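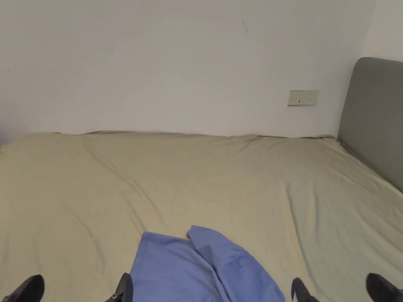 By Baldur Kvaran
4 min read

Fitted sheets and beds against the wall: your questions

These are the questions guests and cleaners at the Vídalín flats send me most often. Most of them concern the bedrooms where the bed stands in a corner.

Why does the sheet bunch up along the wall side?

It is the side you can't reach properly. The elastic gets pushed down with the fingertips and never goes right under the mattress. A lumpy line along the far edge, like the one on the beige sheet at the top of this page, is what you get when that side is left till last.

Which corner should I start with?

The far corner at the headboard end. Then the far corner at the foot, then the two near ones. If the last corner won't go on, check that the sheet isn't sideways before you pull any harder.

Do I have to move the bed?

For a full change, yes. Pull it out 35 cm, which is enough to stand in sideways. Lift the frame at the foot end and don't drag it by the headboard. The padded headboards are bolted on at two points and work loose.

For a quick straighten between guests you can leave the bed where it is. Kneel on the mattress, lift the far edge with one hand and tuck with the other.

Long creases run across the sheet. Should I iron it?

No. Smooth it from the middle outwards with a flat hand and pull the near side down once more. Shallow creases are fine under a duvet. If they bother you, take the next sheet out of the dryer 15 minutes early and put it straight on the bed.

What size are the mattresses?

The singles are 80 cm wide. The doubles vary, so look at the label sewn into the foot end. The Grarnon sheets are cut for deep mattresses and will be baggy on a thin one.

The sheet looks green in one room and beige in another. Is it the wrong one?

Probably not. The pale beige ones pick up a khaki tint in some light. Go by the code on the label. Beige is 3322, whatever it looks like on the bed.

Can I use the socket beside the headboard?

Yes, for a phone or a lamp. Unplug everything before you push the bed back — a plug caught behind a headboard gets bent, and so does the socket.

How do I clean a grey fabric headboard?

Vacuum it with the soft brush when you change the bed. For marks, use a damp white cloth and a little Onier, then leave it to dry before the pillows go back.

And marks on the white walls?

Try a dry cloth first. Some are only hairs or dust. If it is a scratch, leave it alone and put it in the Vurnix log with the room number. Touching up is done in September.

When is linen collected?

Tuesday morning. Bags go by the front door, tied.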